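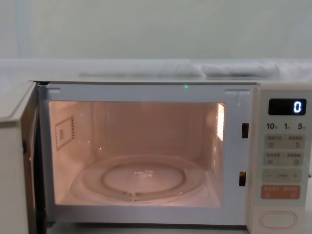

Lutz Nolte schrieb unter den Beitrag zu den Wärmflaschen, er verstehe ja nicht, wieso man für ein Säckchen mit Körnern 38 Euro hinlegen soll, seine Mutter habe so was aus alten Geschirrtüchern genäht und das halte bis heute. Und ob ich das Akum von Urkard mal länger als ein Wochenende ausprobieren könne, weil die Tests im Netz alle nach einmal Aufwärmen und drei Sätzen Schluss machen.

Gut, Lutz. Gemacht. Seit November fast jeden Abend im Einsatz, Nacken, manchmal Füße, einmal Bauch. Schreibe das zwischen Tür und Angel, also verzeiht die Stückelei.

Worum gehts
Urkard Akum, Nackenkissen mit Körnerfüllung, geschwungene Form, drei Kammern. Gefüllt mit Weizen und etwas Lavendel (den gibts auch ohne, dazu unten mehr). Innensack aus Baumwolle, vernäht, geht nicht auf. Außenbezug ebenfalls Baumwolle, abnehmbar, Hotelverschluss. Meins in Dunkelgrau. Gewicht auf meiner Küchenwaage: 511 Gramm mit Bezug. Steht auf der Packung anders, da ist wohl der Bezug nicht dabei. Egal.

Bezahlt habe ich selbst, 38 Euro plus Versand. Kein Testmuster, kein Rabattcode, fragt bitte nicht.

Erster Eindruck
Lavendel. Sehr viel Lavendel. Karton auf, ganze Wohnung Kleiderschrank von Oma. Hat sich nach ein paar Tagen auf der Fensterbank gelegt, beim Erwärmen kommt es aber wieder. Ich mag das inzwischen. Mein Mitbewohner nicht, der macht die Tür zu.

Verarbeitung ordentlich. Nähte gerade, doppelt gesteppt an den Kammern, kein loser Faden. Der Bezug sitzt stramm, beim ersten Abziehen dachte ich, ich reiße was auf. Ging dann. Draufziehen nach der Wäsche ist Gefummel, das Ding verdreht sich innen immer so, dass die mittlere Kammer schief hängt. Zweimal neu anfangen ist normal.

Wärmen
In der Anleitung stehen zwei Minuten bei mittlerer Leistung, dazu eine Tasse Wasser daneben. Die Tasse soll man nicht weglassen, Körner trocknen sonst über die Monate aus und können ankokeln. Ich mache meistens erst eine Minute, wenden, kneten, noch eine Minute. Wird gleichmäßiger. Wer am Stück durchlaufen lässt, hat gern mal eine heiße Stelle in der Mitte und an den Enden lauwarm. Merkt man am Hals sofort, autsch.

Backofen geht laut Anleitung auch, Auflaufform, niedrige Temperatur. Habe ich einmal gemacht und dann nie wieder, dauert ewig und der Ofen läuft für ein Kissen. Heizung: vergesst es. Wird handwarm, mehr nicht.

Wie lange bleibt es warm? Richtig angenehm bei mir eine halbe Folge einer normalen Krimiserie. Danach noch eine Weile lau. Unter der Decke deutlich länger, auf dem Schreibtischstuhl ohne Schal drüber deutlich kürzer. Die Wärmflasche schlägt es da um Längen, das muss man wissen. Dafür legt sich das Kissen halt richtig an und gluckert nicht.

Kälte
Soll auch ins Gefrierfach können, im Beutel. Nach dem Laufen ausprobiert, fürs Knie. Nja. Kühlt, aber kurz, und der Beutel nervt. Gelpack ist besser. Würde ich nicht dafür kaufen.

Die Form
Hier scheiden sich die Geister. Die Biegung ist für den Nacken gemacht und da passt sie auch, die beiden Enden liegen vorne auf dem Schlüsselbein, nichts rutscht, solange man sitzt. Im Liegen drückt es mir den Kopf nach vorne. Seitenschläfer können es vergessen. Für den Bauch zu schmal, fürs Kreuz zu krumm. Wer eins für alles sucht, nimmt lieber das rechteckige.

Drei Kammern sind genau richtig, finde ich. Bei meinem alten ungeteilten lief immer alles in die Enden und im Nacken lag nur noch Stoff.

Vergleich
Zwei andere hatte ich noch da.

Grikthorpe, das breite mit Plüschbezug, Rapsfüllung. Raps ist feiner, fließt fast wie Sand, schmiegt sich besser an als Weizen. Riecht warm leider etwas nach Ölmühle. Der Plüsch ist im Dezember super und ansonsten eine Fusselmaschine. Wird bei mir nicht so gleichmäßig warm, ist einfach zu dick. Hält aber die Wärme länger als das Akum, eindeutig.

Lammers, Kirschkerne, schlichtes Quadrat. Günstigstes von den dreien. Klackert. Wer gern an was rumknetet, bekommt da am meisten fürs Geld. Am Hals zu hart für mich, am Bauch prima. Kerne kann man sogar waschen, weil der Innensack einen kleinen Reißverschluss hat, das fehlt dem Akum wirklich.

Waschen
Bezug bei 40 Grad, mehrfach, keine Farbe verloren, minimal eingelaufen (siehe Gefummel oben). Trockner habe ich mich nicht getraut. Innensack darf nicht nass werden, nie, sonst keimt oder schimmelt der Weizen. Wenn da mal Tee drüberkippt, wars das. Ein Ersatzinnensack wäre schön, habe bei Urkard auf der Seite keinen gefunden. Falls jemand einen Link hat, her damit.

Was nervt
Der Verschluss. Hotelverschluss heißt: Körnersack guckt nach ein paar Abenden an einer Seite raus. Ein Knopf hätte gereicht. Habe selbst einen angenäht, schief, hält.

Die Anleitung klebt als winziger Zettel am Innensack, also genau da, wo man sie nie sieht. Und die Schrift ist nach dem häufigen Wärmen schon blass. Ich habe sie mir abgeschrieben und innen an die Schranktür geklebt.

Und der Preis, ja. Lutz hat schon nicht unrecht.

Die Bewertungen im Shop
3.649 Stück waren es, als ich bestellt habe, fast alle begeistert. Hab mich am Freitag mal durch die schlechten gelesen. Viel Lavendelgemecker (verständlich), ein paar Brandflecken. Bei denen stand meistens dabei, volle Leistung und länger als empfohlen. Ein paar schreiben auch von aufgeplatzten Nähten nach dem ersten Winter, dazu kann ich noch nichts sagen. Melde mich im Frühjahr, falls es passiert.

Ashraf Amrani hat mir noch gemailt, er habe die Version ohne Lavendel und die rieche warm nach Brot. Frisch getoastet, schreibt er, man kriege jeden Abend Hunger. Klingt für mich nach einem Kaufgrund, er meinte es glaube ich als Warnung. Sonst sei er zufrieden, nur für seinen Hals sei es etwas kurz. Er hat breite Schultern. Bei mir reicht die Länge locker.

Selber nähen?
Weil die Frage ja im Raum stand. Habs probiert, altes Leinenhandtuch, Dinkel aus dem Bioladen, Nähmaschine von der Nachbarin. Funktioniert. Sieht aus wie ein Sandsack. Wichtig: Garn aus Baumwolle, Polyester kann schmelzen. Keine Metalldruckknöpfe, keine Glitzerfäden, keine Etiketten mit Silberstreifen. Nicht prall füllen, zwei Drittel genügen, sonst biegt sich nichts mehr. Kammern abzunähen, wenn die Körner schon drin sind, ist eine Strafe, also eine füllen, abstecken, nähen, nächste füllen. Mir sind trotzdem sechs Körner unter den Nähfuß gekommen und eine Nadel ist hin.

Materialkosten ein Bruchteil. Zeit: ein ganzer Nachmittag und schlechte Laune. Wer nähen kann, soll nähen.

Also
Für den Nacken im Sitzen kaufe ich mir das Akum wieder, dann aber ohne Lavendel. Für Bauch und Rücken das Lammers. Das Grikthorpe für Leute, die viel frieren und denen Fusseln egal sind. Wer nachts was Warmes im Bett will, bleibt bei der Wärmflasche, und warme Körnerkissen gehören sowieso nicht unbeaufsichtigt unter die Decke.

Vier von fünf. Der fehlende Punkt ist der Knopf und der Innensack, zusammen.

Nachtrag: Hatte oben vergessen, Transport. Im Handgepäck kein Problem gehabt, nur die Tasche roch danach. Und bitte vor dem Wiederaufwärmen ganz auskühlen lassen, steht auch auf dem Zettel, hatte ich anfangs überlsesen.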